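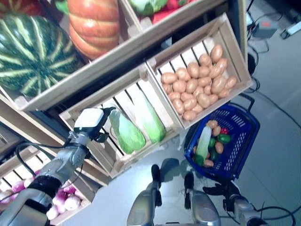
Crate displays for fresh produce: frequently asked questions

Applies to the Nanenden shelving frame and the open wooden crates supplied with it. Last revised September 10, 2024.

General

Which produce is suitable for open crates?
Vegetables and fruit that keep without refrigeration during trading hours: potatoes, onions, turnips, whole pumpkins, whole watermelons and whole cabbages. Cut pieces must go in a chilled cabinet. Soft fruit, salad leaves and bunched herbs should not be placed on this frame.

Can different products share a crate?
Yes, if both are sold at room temperature and neither will crush the other. A cabbage can share with peppers. Do not put anything under a watermelon or a pumpkin. Each product in a shared crate needs its own price label.

Are the crates sold separately from the frame?
Yes. Crates are sold in packs of 2 or 6. The frame is sold singly.

Loading

Where should large items go?
A single watermelon or pumpkin may stand in an upper crate provided the crate is pushed fully back against the stop. Customers must be able to lift the item out with both hands. If the display is used mainly by children or by customers who are seated, put large items in the bottom tier.

How should napa cabbage be laid?
Diagonally, with the leafy tops towards the same corner. Laid straight across, long heads press against the slats and the outer leaves tear when the head is pulled out. Do not stack more than two layers.

How high can potatoes be heaped?
To the top of the back panel and no higher. The front of the heap should fall below the front rail. Small potatoes roll more readily than large ones and need a shallower slope.

Do the crates need a liner?
Not for potatoes of normal size. The gaps between the slats let air through and allow loose soil to drop out. Shallots and very small onions need the mesh liner (part 49). Paper liners block the gaps and are not recommended.

Should potatoes be covered?
Cover them outside opening hours with the cloth supplied or with any opaque cloth that lets air through. Light turns potatoes green. Plastic sheeting traps moisture.

Can onions and potatoes be placed next to each other?
For a day's trading, yes. For storage, keep them apart.

Restocking

How often should the crates be checked?
Twice a day. Remove anything split, soft or sprouting. New stock goes underneath or behind the old stock.

What should be done with cabbage leaves that have yellowed?
Take off the outer leaf and trim the base. If the second leaf is also yellow, withdraw the head from sale.

Where should shopping baskets be kept?
To one side of the frame. A basket left directly in front of the bottom tier is a trip hazard and hides the lower crates.

Cleaning

How are the crates cleaned?
Brush out soil, wipe with a damp cloth and a mild detergent, and leave to dry standing on one end. Do not soak. Crates must be fully dry before refilling.

Can a cracked slat be repaired?
Replace the crate. Glued slats tend to open again under load, and splinters damage the produce. A crate with a loose nail or staple must be taken out of use at once.

How often should the frame be tightened?
After the first 7 days of use and monthly from then on. Empty all crates first, starting at the top.

Contact

Orders and spare parts: Fedir Shevchuk, Trindmont warehouse.
Questions on loading and layout: Bohdana Tkachenko, Zerkum office. Please quote the number printed on the underside of the frame.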